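Grippers You Hold in Your Hands! The Cledska Kit

Ever tried to pick up a sock with salad tongs? Hard, right? Robots have that problem all day long. No fingertips. No idea what a sock even is.

So how does a robot learn? One way is to copy a person. And thats what the Cledska kit is for. It's made by a company called Hosach, and you get two grippers, one for each hand. You hold them, you squeeze, the jaws close. Easy. Well, sort of easy.

Then you do jobs with them. Little ones. Move a hat. Slide a desk organizer over. Pick up something soft, then something hard and pokey.
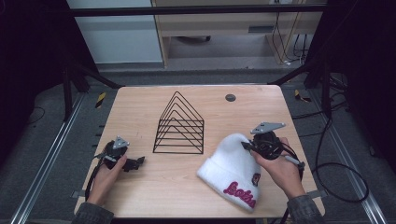

Soft things are the tricky ones. A knit hat squishes and flops and never lands the same way twice. Wire is different, it keeps its shape, but the jaws have to grab it in a good spot or it slips.

Every try gets saved. The computer looks at lots and lots of tries and starts to spot what works. Our tester, Leonie Goodwin, did 126 tries in one afternoon. Her arms were tired!!

Good bits: simple to start, real robot stuff, no coding at frist. Not so good: the cables get in your way, and the grippers feel heavy after a while. Also you need a grown-up to set it up. Took us 21 minutes.

Ages 16 and up to use it alone. Younger kids, bring a grown-up.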